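Ticket 3368 – music video stuck at 9% and then out of sync on the fan site player
5 min read

Right, I'm keeping this as a running log because I've already explained it twice in chat and I lose track of what I've tried. I run the video pages for the Jurunar fan site (small site, loud members) and the new single's video has been misbehaving since Thursday. Everything else on the site is fine.

What's happening

The official clip is embedded through the Flikedent player. Press play and the loading bar goes to 9% and sits there. If you wait long enough it does start, but the sound is ahead of the picture, so you get the chorus while she's still walking down the stairs in the first verse. Members are not being shy about telling me. One of them thought it was an artistic choice and wrote a very nice post about it, which I felt awful correcting.

The behind-the-scenes clips from the same shoot play perfectly. Same player, same page template, same account. That's the bit driving me mad.

What I tried on my own first

1. Cleared the cache on the site and in my browser. No change.

2. Swapped browsers, then tried my phone on mobile data. Stuck at 9% on all of them, so I stopped blaming my broadband.

3. Deleted the embed and pasted a fresh one. It played once, all the way through, in sync! I told everyone it was sorted. It was not sorted. By teatime it was back to sticking.

4. Turned off the lyrics overlay (that's the Workneh add-on, the one that scrolls the words along the bottom). This did help a bit – the bar still stuck, but the sound was much closer to the picture. I wrote that down and then forgot about it for a whole evening, which was silly of me, as you'll see.

Thursday, 7.40pm – opened the ticket

Sent all of the above to Flikedent support with the page link. Got the automatic reply, then a proper one from Amarachi Osagie within the hour, which I was really pleased about. She asked for three things: the page address with the overlay on, the same page with it off, and whether the video had been re-uploaded by the label at any point.

I didn't know about the last one. I asked in the members' area and yes, two people had spotted that the video was changed after the premiere. The first version had a typo in the end credits and the new one has a slightly longer opening shot. So that's a different length from the one I set the page up with.

Friday morning – first answer

Amarachi's reply, more or less: the player was holding on to the timing file from the first version and trying to match it to the second. The lyrics add-on was making it worse as it asks for that timing file every time the page loads. The behind-the-scenes clips have no lyrics, so they never ask for it, so they're fine. I could have kissed her.

She also wanted to know if the thumbnail was being pulled from the old version. I checked, and the video page was showing no thumbnail at all, only the grey box. The other slots in the row were normal. 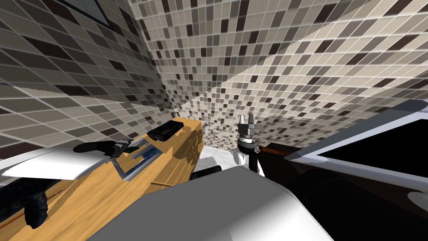
What fixed it, in order

1. Turn the Workneh overlay off for that one page only. There's a tick box under the page settings, you don't have to remove the whole add-on.

2. In the Flikedent dashboard, open the video and press "refresh source". It asks if you're sure. I was not, but I pressed it.

3. Wait until the status says 100 and not 99. I jumped in early the first time and had to do it all again.

4. Upload the new timing file. Mine was sitting in the label's press folder the whole time, under the name of the B-side, so do look in there properly.

5. Turn the overlay back on and load the page in a private window.

Played it through 5 times after that, twice on my phone. The bar goes straight across and the words land where they should. The stairs bit now matches the first verse and it's a much better video than I'd been giving it credit for – the key change happens exactly as she opens the door!

Still open

The grey box. The video plays but the thumbnail hasn't come back, and Amarachi says that's a separate queue at their end and can take a day. I've put a note on the page so people don't think it's broken again.

I've also asked if we can get an email when a label swaps a video. She's passed it on as a request. I'd like this ticket left open until the thumbnail shows up, please, and I'll check it again after work.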